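Trurkitz handheld gripper kit, first notes

The kit came from the Simholm reseller in one box: two handheld gripper units, the cables, a power brick and a printed sheet that covers less than it should. I paid 650 for the pair. There is a cheaper version without the mounting plates, but I wanted the plates, as I plan to bolt on my own sensors in July.

Setup took 22 minutes, most of it spent on the driver. The installer puts its config file in the wrong folder on a clean system. Raimo Miettinen posted a fix on the Meireles forum and it works as written. After that both units registered and held their calibration through a restart.

Weight is fine for short sessions. The handles are a little thick for my hands, and my thumbs got tired before my wrists did. The cables are the bigger complaint. They leave the body at the back, and the jacket is stiff enough to pull on the unit when you turn your wrist. A softer jacket would cost the maker very little.

For a first task I used paper cups and a wire-loop holder. Cups are a good test of grip force - too much and the wall folds, too little and the cup drops. 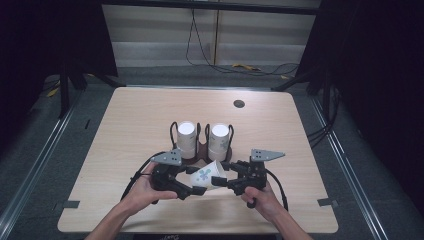
One cup between the two units, two more upside down in the holder.

The fingertips curve inward, which suits round objects and makes flat ones awkward. Grip force depends entirely on the operator, with no limiter in hardware or software. The logging tool does record finger opening, and the default rate was enough for slow work. At the higher rate I lost samples after about 400 seconds and had to restart the session. Support in Dornavstead says a firmware update is planned but gave no date.

I'm keeping the kit. Next up is the sensor mount, then a proper look at the log format.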